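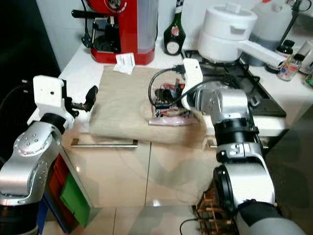

Do I need to clear the kitchen before my move-in inspection?
No. Windholm inspects each apartment with your things in it, and the visit takes 23 minutes. We do need to see the surfaces. If a countertop has paper or cloth spread over it, fold the covering back before we arrive so we can check for stains and chips.

What does the deposit cover?
The deposit is $300. It covers damage beyond normal wear – burns, broken shelves, missing keys. Small nail holes are fine.

When do I get it back?
Within 7 business days of handing in your keys. Deductions are listed by item.

Does the refrigerator come with the apartment?
Yes, in all 58 units. Please wipe out the lower compartment when you leave and keep the door propped open if the power is off.

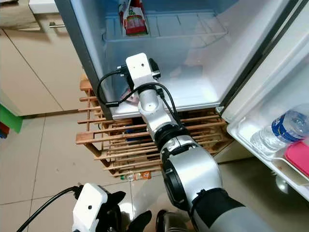

White refrigerator, lower compartment open

Who do I call about a repair?
Pascal Leblanc at the Cordier Street office. For leaks after hours, use the emergency line on your lease.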